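Retail Space Planning, Unit 5: The Refit Brief
Handout for the Saturday group

Please read these notes before the class and bring your own draft of the brief. We will use the Covik case again, so it is good to have the earlier handout with you.

1. What the brief is for

A refit brief is the paper which the retailer gives to the design agency before any drawing starts. It tells the agency what the store sells, who comes in, and what the retailer wants to change. In our case the retailer is Covik, a chain of 49 homeware stores, and the agency is Tisance. The store is the one at Tultari Park, with a sales floor of 3,871 square feet.

Many students write the brief as if it was an advertisement for the company. The designer cannot use this. "A warm and modern feeling" can mean ten different things. It is better to write what happens in the store now: where customers stop, where they wait, which shelves they do not reach.

2. Zones

Covik divides the floor into five zones: entrance, seasonal, core range, service desk and checkout. In the old plan the seasonal zone was at the back wall. The idea was that customers would walk through the whole store to reach it. In practice most of them turned at the core range and went to pay. Tisance moved the seasonal zone to the right side of the entrance and made the main aisle wider.

Compare the two plans in your folder. Mark with a pencil the path of a customer who needs only one item, and then the path of a customer who has no list. The difference between these two paths is what we will discuss first.
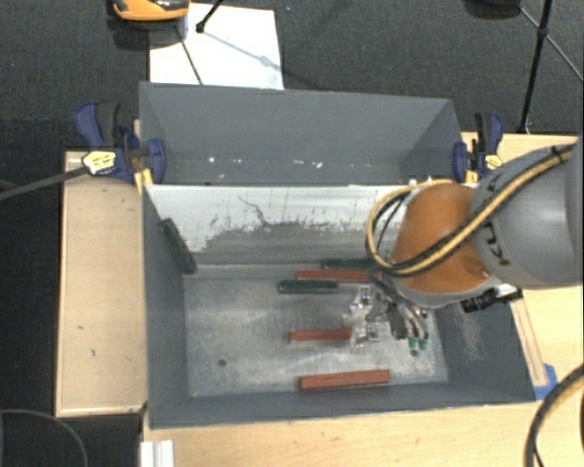
3. Fixtures

Fixtures are the shelves, tables, bins and rails. In the brief you should say which ones stay and which ones go. Covik kept the wall shelving and replaced the low tables, and this decision saved 10 working days -- the wall did not need to be painted again behind the shelves.

Write the height of each fixture type. Designers from outside often ask for this in the first meeting, and it makes a bad impression if the retailer must go and measure.

4. Exercise

Ismail is a small shoe retailer which moves from a shopping street to a retail park. Write a brief of one page for its new store. Include the zones, the fixtures which move to the new place, and one problem of the old store. Do not include colors or materials at this stage.

Bring two printed copies, one for your partner and one for me.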